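Forum: Perception and Planning
Topic: Clothes on a bed – segmentation keeps merging garments

Clestlow
Evening all. I've been working on the garment picker for a while now and I've reached the stage where a second opinion would be very welcome. The planner wants one mask per item before it will propose a grasp, and on plain tabletop clips that goes beautifully. Once we moved to real bedrooms it began gluing neighbours together, so a shirt and whatever lies next to it come out as one enormous blob. I have 1,929 labelled stills and the merge shows up in 897 of them, so I can't put it down to bad luck! Has anybody got past this without relabelling the lot?

Mirkska
Oh, I feel for you, we had the same trouble in March. My money is on the depth threshold. Fabric lying on bedding is only millimetres proud of it, and if you filter at 19 mm you've thrown away every edge you care about. Try 5 and put up with the noise for a bit.

Fitzgerald
I'd go the other way, I'm afraid, with apologies to Mirkska. Lower the threshold and every wrinkle turns into a garment. I'd leave depth alone, use colour and texture for the first pass, and let the planner ask for a second viewpoint when two masks touch. It's slower, but you do get to keep your hair.

Clestlow
Thank you both, that's very kind. I did try 5 over lunch and Fitzgerald is right about the wrinkles, though the trouser edges came out lovely, so Mirkska has a point too. It's the pale things that worry me most. With a white T-shirt, cream lace and a grey-and-white stripe all on one bed, colour alone doesn't give me much to go on – and the shirt has rows of small black print which the texture pass likes to treat as a border.

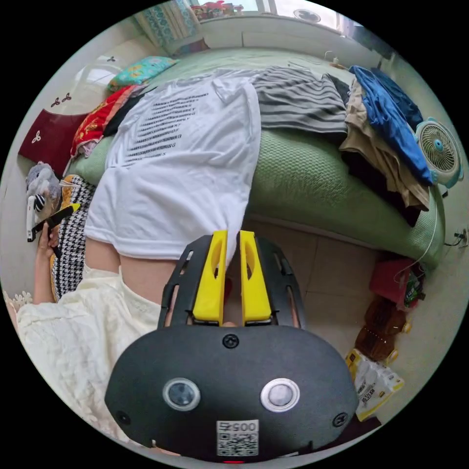

Nistwood
Have you thought of leaving the masks merged and moving the decision into the planner? We score grasp points straight off the blob, pick the best one, lift a little and segment again. A wrong guess costs you one short lift, and your labels can stay as they are.

Mirkska
I like that, but doesn't the re-segment step eat your cycle time?

Nistwood
A bit, yes. We only run it on a crop near the fingers, so it's bearable. I'll dig out the config tonight and post it here.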